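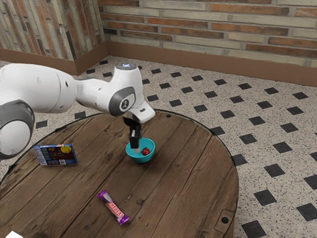
4.2 Presupuesto de la pinza y del puesto de trabajo

El precio del brazo no incluye la pinza, que se pide aparte. Elija primero los objetos que va a manipular: para un tomate pequeño dentro de un cuenco conviene una pinza paralela de dedos estrechos.

1. Mida la mesa y anote el alcance necesario.
2. Reserve 600 euros para la pinza Tello y 187 para dedos de repuesto.
3. Sume un 10 % para cableado.

Nota: Plercombe factura el envío por separado —consúltelo antes de firmar.

Precaución: no compre la base sin confirmar el peso admitido.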